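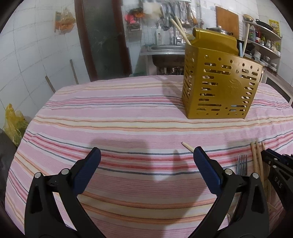
Figure 3. Wrist view with the jaws open, utensils and perforated metal basket on a striped cloth.

4.2 Setting up the perception stage

This section covers the perception stage of Nirkside, from loading a recording to exporting object masks for the planner. Complete section 4.1 (clock alignment) first. Nirkside will open an unaligned recording, but the jaw state track will be wrong and the grasp labels with it.

Before you start

The session folder must contain the video, the jaw encoder log and the calibration file for the same tool. If both hands were recorded, each hand has its own subfolder. Do not merge them.

Loading the recording

1. Open the Session panel and select Import. Choose the session folder, not the video file inside it.

2. Wait for the status line to read INDEXED. Long recordings are indexed in blocks of 800 frames, and the counter advances once per block.

3. Select the hand to process under Active Tool. The other hand is treated as a moving obstacle until you switch.

4. Scrub to a frame with the jaws fully open and nothing between the finger pads. Figure 3 is suitable: both pads are visible and only cloth and shadow lie between them.

5. Press Set Reference. The jaw opening is written to the session as the upper limit.

Note: If the encoder log starts with the jaws closed, Nirkside sets the lower limit from the first sample. Check it in the Limits tab before continuing.

Masking the tools

6. Select Self Mask and click once on each finger pad of the active tool, then once on each linkage. The mask grows to the edge of the part.

7. Select Other Tool Mask and click on any part of the second gripper in view. In Figure 3 it enters at the right edge, and one click on the black body and one on the blue pad are enough.

8. Play the recording at double speed and watch the mask outline. If it slips onto the background, stop, go back to the last good frame and click again.

Caution: Do not skip step 7. An unmasked second tool is segmented as an object, and the planner will generate approach paths to it.

Segmenting objects

9. Set Surface Model to Patterned when the work surface has stripes or checks. The Plain setting splits a striped cloth into separate regions and reports the bands as thin flat objects.

10. Set Perforation Fill to On for baskets, racks and strainers. With the setting off, each slot becomes a hole in the mask, and items seen through the slots are merged with the container.

11. Run Segment. Review the object list and delete any entry that lies outside the work surface.

12. For parallel thin objects, such as the chopsticks lying side by side in Figure 3, open the Split tool and draw one stroke along each. Set Minimum Width to 3 pixels. Lower values pick up wrinkles in the cloth.

Note: Shadows are rejected by depth. If depth was not recorded, set Shadow Test to Color and check the area between the jaws by eye. Shadows can be sharp enough there to pass as objects.

Exporting

13. Select Export, then Cirkness Planner. Leave Format at version 2 unless the planner is an older build.

14. Confirm that the object count in the export dialog matches the object list. If it does not, close the dialog and repeat step 11.

Error messages

NO REFERENCE: step 5 was not completed for the active tool.

MASK LOST: the self mask dropped out during playback. Return to step 8.

SURFACE UNSTABLE: the surface model changed between blocks. Usually the Plain setting was left on. Return to step 9 and run Segment again.

Section revised April 26, 2025, B. Saxena. Continue with 4.3, Grasp labels.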